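Otier 的双臂台面作业规范，我们组改到现在的版本，今天想把里面和布料有关的部分发出来。中文不是我的母语，有些词可能用得不准，请大家指正。日期先写上：2026年10月29日。

1/
先说范围。这份规范只管桌面上的软物体：毛巾、抹布、布袋一类。硬的东西（杯子、盒子）有另外一份，不在这里讲。两份不要混用，因为夹持力的写法完全不同。

2/
第一条是关于台面的。开始之前，操作员要写下台面的材料和花纹。很多人觉得这个没有必要，我以前也这样觉得。后来我们在 Gudeta 的场地作业，那里的桌子花纹很多，视觉模型把石头的纹路当成布的边缘，夹爪就去夹桌面。从那以后，花纹成为必填的一栏。

3/
第二条：抓布要抓边，最好是有缝线的边。中间的位置布容易滑，也容易一次夹起两层。规范原文是“优先选择卷边、折边或缝线边”。有同事问为什么写“优先”，不写“必须”。因为有的布没有缝边，写“必须”就没有办法执行了。

4/
第三条：夹爪靠近布的时候，指尖不可以压台面。允许轻轻接触，不允许推。Sarnex 那边的老版本写的是“避免接触”，我认为太严格，薄的布放平以后，不接触台面根本拿不起来。我们改成“可接触，接触后停止下降”。

5/
第四条：两只手臂的分工要在开始前说清楚。一只手臂固定布，另一只手臂操作。固定的那只先闭合，操作的那只后进入。两只手臂不可以同时向同一块布移动。

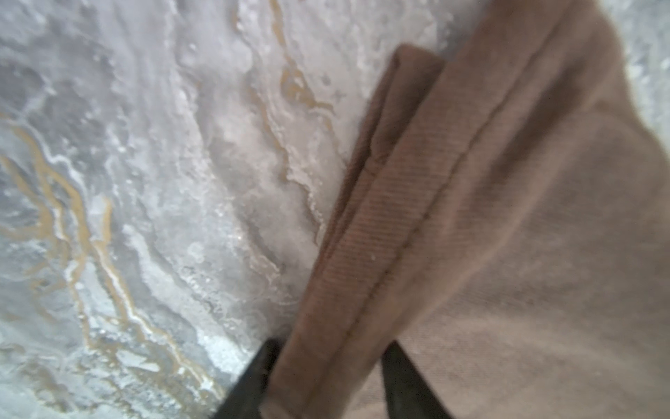

两张都是腕部相机的视角，台面是大理石花纹，布是棕色系的。
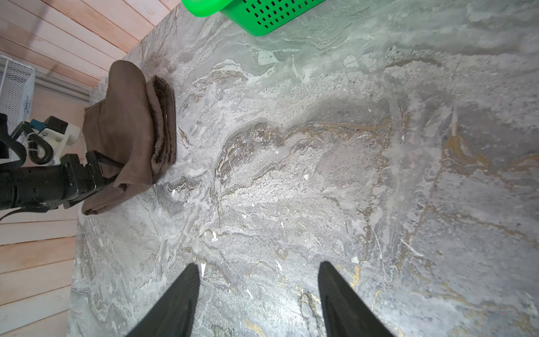 6/
第五条，速度。两只手臂都夹着同一块布的时候，速度上限降到平时的 40%。这个数字讨论了很久。有人要 30%，理由是安全；有人说 30% 太慢，操作员会不耐烦，不耐烦以后更容易出错。最后定 40%，并且写明：如果布被拉直，立刻停，不要等操作员判断。

7/
这里补充一句。“拉直”这个词翻译的时候有问题。英文版写的是 taut，我第一次翻成“绷紧”，有人理解成“整理平整”，就继续拉了。现在中文版写“布已受力、不再松弛”。句子不好看，但是意思清楚。

8/
第六条，线缆。手臂的线缆要留出余量，但余量不能垂到布的工作区域里面。每次换布之前看一眼。布和线缆缠在一起是我们记录里最麻烦的情况，手臂自己感觉不到，等到发现的时候接头已经松了。

9/
第七条，周围的物品。篮子、收纳盒、架子可以留在台面附近，不要求清空。真实的家里就是有这些东西。但是要满足两个条件：不在手臂的运动路径上；位置在一组作业里面不改变。如果中间有人移动了，要开新的一组，不能接着旧的编号写。

10/
第八条，腕部相机。镜头每组开始前擦一次，用无尘布，不用衣服。近距离的时候图像会模糊，这个可以接受，不算不合格。不可以接受的是：整组里面都看不到指尖。指尖看不到，后面检查的人就没有办法判断夹的是哪一层。

11/
第九条，失败的记录。掉了、夹空了、夹了两层，都要保留，不要删除。Ondeo 项目开始的时候，大家习惯只留好看的，结果检查的人以为成功率很高，后来换一块布就全部不行。现在的规定是失败的也编号，备注写原因，一句话就够。

12/
备注怎么写，我给两个例子。
好的写法：“右爪夹到两层，抬起时下层滑落。”
不好的写法：“没夹好。”
第二种写法等于没有写。我自己的旧备注里也有很多是第二种，正在慢慢补，补不出来的就标“原因不明”，不要猜。

13/
第十条，停止按钮。按钮要在操作员坐着就能碰到的地方。站起来才能按，不合格。这条没有例外，也没有讨论的余地。

14/
还有一个没有定下来的问题：深色的布配黑色的夹爪，相机里很难分开。有人建议在指尖贴浅色胶带。我不太同意，胶带会改变摩擦，贴了以后第二条和第三条的经验可能都不适用。也有人建议调整灯光。我们先试灯光，结果出来我再更新这一条。

15/
有朋友私信问，家里或者小实验室没有这么多人，能不能简化。可以。我的建议是保留第四条、第五条和第十条，这三条和安全有关系。其他的按照自己的情况决定，但是请把省略了哪些写在记录的第一页，以后别人看你的数据会感谢你。

16/
完整的表格还在校对，中文版和英文版的编号有一处对不上（第六条和第七条的顺序反了），改好以后我会在这个帖子下面回复。用词方面的意见请直接写在评论里，特别是“卷边”和“折边”的区别，我问了几个人，答案都不一样。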